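Lotum Home Skills Program
Progress report to the Wumard Fund
Submitted by Nawal Ragab, program lead
Saturday, May 25, 2019

Grant purpose

The Wumard Fund awarded us 3613 dollars to run a bedroom and personal-care module for adults preparing to move into their own apartments. The module covers making a bed, sorting clothes, and keeping a dressing table in order. This report covers the period from the start of March to the present.

Work completed

The practice bedroom on the second floor of the Livier building is furnished and in regular use. We bought the bed, the wardrobe and the dressing table secondhand from Oyelaran Furniture. The wardrobe needed a new hinge, which Abdelkrim Tazi fitted the same week. The bed arrived without slats and the store sent a set later at no charge. The room was ready eight days behind the original schedule.

Fouzia Dogar and Shaimaa El Khatib teach the sessions. Each one lasts an hour and a half and takes up to four participants. We had planned for six, but the room is small and people were waiting too long for a turn at the furniture. Attendance has been steady apart from one week when the elevator was out of service.

The bed and wardrobe sessions follow the plan in our application and need no comment. The dressing table session has changed more than the others. The first version was a written checklist, and participants found it hard to follow with their hands full. We now teach it as a short routine: open the drawer, decide what stays on top, put the rest away, wipe the surface, fold the towel. Items used every day stay out where they can be reached from a seated position. Anything with small pieces keeps its own case.
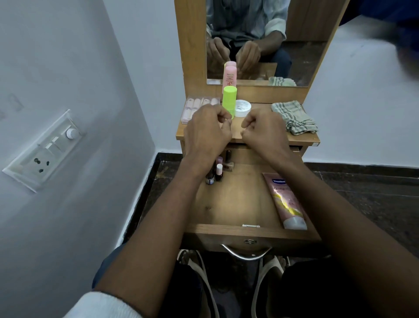
Dressing table practice, with the drawer open and toiletries set out on top.

The drawer has been the hardest part. It is shallow, so tall containers have to stay on the tabletop or go in the wardrobe. Several participants wanted to clear the top completely and then could not close the drawer. Shaimaa now asks them to sort by height before they put anything away, and this has shortened the exercise. We are considering a simple divider so that combs and nail items do not slide together when the drawer is shut.

Participants may bring their own toiletries and cosmetics. This was Fouzia's suggestion and we did not budget for it, but it has cost nothing and people take more interest in where their own things go. A basic set of supplies is kept in the wardrobe for anyone who comes without.

Spending

We have spent 3062 dollars to date. Furniture, including delivery, came to 787 dollars. Bedding, towels and toiletries came to 600 dollars. The remainder went to instructor hours and room rental. We spent less on furniture than planned and more on towels, which go to the laundry after every session — we bought a second set in March. The unspent balance is reserved for instructor hours through the end of the module.

Problems and changes

The light in the practice bedroom is poor late in the day. We moved the evening group to mid-afternoon, and one participant had to drop out as a result. She has been offered a place in the next intake. A floor lamp would let us restore the evening time, and we ask the Fund's permission to buy one from the existing balance.

Dörte Reuter visited as outside reviewer and sat in on two sessions. She recommended that participants repeat the dressing table routine alone, without prompts, at their final session. We have adopted this.

Next steps

The remaining sessions will run as scheduled. Fouzia is writing up the dressing table routine as a one-page sheet with large type, for participants to take home. Abdelkrim will measure the drawer and price the divider. A full account of spending, with receipts, will be sent with the final report.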